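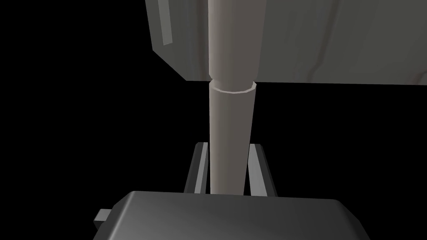 A returned boot gets a tag before it gets a reason. The tag carries the size, the stud type, the ground it was worn on and the name of the shop that took it back, and it goes through the pull loop at the heel with a plastic tie. The reason box is left for me. By January I had 17 left boots on the rack, all of them the same Ekton model, all firm ground, all cracked across the plate behind the two front studs. Not one right boot had come back broken. I had spent the morning looking at the flex fixture and moving nothing. I had clamped so many plates into it over the years that I no longer saw it as a way of finding things out. It bent a plate at the place I told it to. If the plate was bending somewhere else on grass, the fixture was not going to bring it up.

"Is it the resin?" said Birdie Ostrowski. She ran the returns desk and wanted a word for the box.

"I don't know yet."

"Trinadham say it isn't the resin."

"They'd have a view."

Trinadham molded the plates. They had sent a data sheet in the fall, and a second copy of it when we asked a question about the first. The sheet was correct. I had cut coupons from six of the broken plates and pulled them, and the numbers were inside the limits, and I had filed them in the folder with the sheet, where they agreed with it.

Birdie wrote "pending" on the tag in my hand and went back to the desk.

A soccer boot plate does two jobs that don't get along. It has to be stiff through the middle, so the foot doesn't fold when it lands on a stud, and it has to bend at the ball of the foot, so the player can run. The line between the stiff part and the soft part is called the transition. On our plate the transition was 23 millimeters long, measured along the center. Under that length the plate hinges. Over it, players say the boot feels dead and buy a different one. The length had been argued about before I was hired. Nima Shirazi had drawn it, and he still kept the pencil version in a flat drawer with the drawings for a boot that never sold.

I took him one of the broken ones. He turned it over and put his thumb on the crack.

"Left," he said.

"All of them are left."

"Are the tools the same?"

"Mirror image. Same shop, same steel. I measured both sides from three pairs."

"Then it's the people." He gave it back to me. "Who wears them?"

I said players wore them. He said that was not an answer, and he was right, so I went and got the tags.

The tags gave me shops, and the shops gave me, after some telephoning, nine names. Four of the nine played for or against Maglaya, a women's club that rented the ground behind the bus depot. The other five were in a youth league that used the same ground on weekends. One ground, then. I wrote it down and felt the usual small suspicion of anything that came out so easily.

I drove over on Monday, at the time they trained. The coach was a tall man named Tshepo Joubert who was pushing a line marker along the edge of the penalty area and did not stop for me. I walked beside him.

"I'm from Ekton," I said. "About the boots."

"They break."

"Yes."

"Only the left."

"You noticed that."

"I have a bag of right ones," he said. "You can have it."

I asked him about the surface. He told me it was natural grass on a clay base, cut at 30 millimeters, harder on the depot side where the trucks had once turned. I had a ground hardness tester in the car, a weight that drops down a tube, and he let me use it while the players warmed up. I took readings on a grid. The depot side was hard. It was no harder than half the grounds in the county, and no other ground in the county was sending me boots. I wrote the readings in pencil and stood in the cold and watched them train. 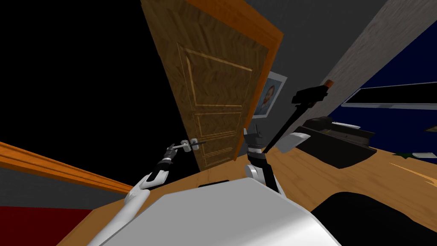

Paneled door, silver lever handle.

They ran a drill I hadn't seen. Two cones, a server with a bag of balls, a player who came across from the right, planted, opened her hips and hit it long to the far side. Then the next one. Almost all of them were right-footed, so the left foot was the planted foot, and it was planted in the same patch of ground each time, with the body coming around it. A planted foot in a boot with conical studs will release and turn a little. Ours had blades at the front. The blades held, the heel wanted to go on around, and the plate was asked to twist at a place where it had been designed to bend.

I counted repetitions, because that was what I had come to do, though I hadn't known it in the car. Each player did 35.

"How often do you run this?" I asked Joubert.

"Every session."

"For how long?"

"Since Leonora came."

Leonora Dimaculangan was the one serving. She was the captain and had brought the drill from her last club. She came over at the water break and looked at my shoes, then at the case with the tester in it.

"You're the boot man."

"I test them."

"Do you play?"

"No."

"Did you ever?"

"Two seasons in school. Left back."

She thought about it. "So you've never hit that ball," she said.

I agreed that I hadn't. I asked if she would let me put a strip of gauges on her plate, in the transition, with a small logger taped at the ankle. She said it would depend on whether it weighed anything. I told her what it weighed, in grams, and she said that was fine, she'd played a half with a stone in there. She hit five for me that night with the logger on and then five more after I found I had started it late.

The youth league was coached by a man called Ulises Henríquez, who had watched Maglaya's sessions from the car park through most of the fall and copied everything he liked. I reached him by phone. He was pleased to be asked. Yes, they did the long diagonal. Yes, every week. He had added a hop before the plant. He wanted to know if the hop was bad.

"It isn't good for the boot," I said.

"But for the player?"

I said I only did boots.

The trace came off the logger in the usual way, a line with ten hills in it. Bending strain I knew. It was lower than on the fixture, a little, and it went where I told my own plates to go. The twist channel was the other one. I had wired it mostly out of tidiness, there being a spare input. At the plant it rose with the bend, as expected, and then the bend fell away and the twist kept rising, and the peak came late, when the ball had already gone. I checked the gauge factor. I checked which wire was which. I went to lunch and came back and the hill was still on the wrong side of the kick.

Nima came down to see. He stood behind my chair with his coat on.

"That's after contact," he said.

"Yes."

"So she's kicked it, and she's still loading my plate."

"She's turning to watch where it goes."

He leaned closer. I could tell he was comparing the curve to something, and that the something was in the flat drawer. When he drew the transition he had allowed for running, cutting, landing, and a foot stepped on by another foot. He had a sheet for each. I had seen the sheets. There wasn't one for standing on your left leg and looking.

"Lengthen it," I said, "or put a rib across. Or cones at the front."

"Marketing has sold the blades."

"Then a rib."

"A rib is weight."

"How much do you have?"

He said a number and I said a smaller one, and he took his coat off.

We were two weeks making the rib. Trinadham cut an insert for the tool and were very polite on the telephone, now that it wasn't the resin. I built a second fixture beside the first, with a pivot under the forefoot so the plate could be bent and twisted in the order Leonora did it, and I ran the old plates on it until they broke. They broke in the right place, with the crack starting on the outer side and coming in, the same as the ones on the rack. I laid a new crack next to an old one under the microscope and found I was enjoying myself, and wrote up the crack.

The ribbed plates didn't break in the cycles I gave them. I stopped the run when Bostinex, who sell us the load cells, needed one back for calibration. The report says so.

Birdie came by with the tags. She had them in a stack with a rubber band around it, and a pen.

"What do I put?"

I said torsional overload at the transition during support-leg rotation following contact. She looked at the box on the tag, which is the width of two fingers.

"Twist," I said.

She wrote it on the first one and passed me half the stack. We did them standing up. On the bench behind her was the bag of right boots from Maglaya, which I had carried in from the car and not yet found a form for. They were in good condition, and some of them still had grass in the studs.

"Do these need a reason?" she asked.

I told her to put pending.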